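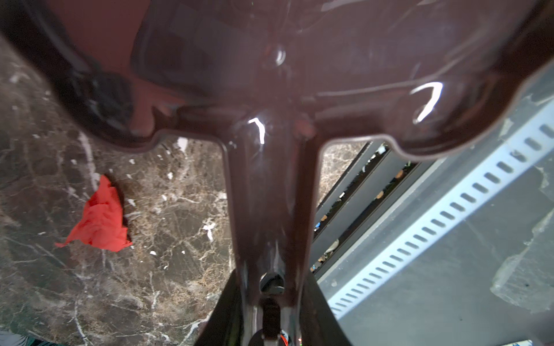 lanying_c
Started by lanying_c, Flooring and Tiles, 14 replies hidden

Marble in the hall has gone dull along the route to the kitchen and I can't get it back. We moved to Stomville in July and the floor was the reason I liked the place. It's dark brown and bronze with fine white and cream veins running diagonally and little white flecks, and it still has a decent polish on it away from the doors. I've been going over it with a red cloth, the one bunched up on the floor there, and plain warm water. The previous owner left half a bottle of Marnis stone cleaner under the sink. Is that safe on polished marble or should I bin it?

g_oral
Bin it if you can't read the label. Old bottles of anything could be acidic and acid will etch marble in seconds. Get a pH neutral stone soap, dilute it as the bottle says, and dry the floor afterwards.

I'd change the cloth as well. Cheap red ones can bleed dye when they're new, and a light vein will hold it.

weidong yao
Don't agree about the cloth. Wash it twice on its own and it's fine. I've used coloured cloths on cream limestone for 11 years with no marks. The dull route will be grit from shoes, and no soap is going to fix that.

g_oral
Limestone that's sealed, I assume. We don't know if hers is.

weidong yao
Then she can test it. Few drops of water in a corner, leave it 10 minutes, wipe. If the stone has gone darker it needs sealing.

lanying_c
Tried it behind the door. No dark patch that I could see, but the floor is so dark I'm not sure I'd notice.

Jinfeng Y
Use a torch held low, you'll see it then. For the worn strip you want a polishing powder or a 3,000 grit pad, used wet. I did our porch by hand with Brikex pads and it took a whole afternoon — knees were ruined.

g_oral
I wouldn't start a beginner on pads in the middle of a hall. Get someone in for a quote first.

Jinfeng Y
Up to her. Start behind the door and see how it looks.

lanying_c
Will do the torch test tonight, then order the neutral soap. Marnis bottle is going to the tip. The cloth can have another wash on its own.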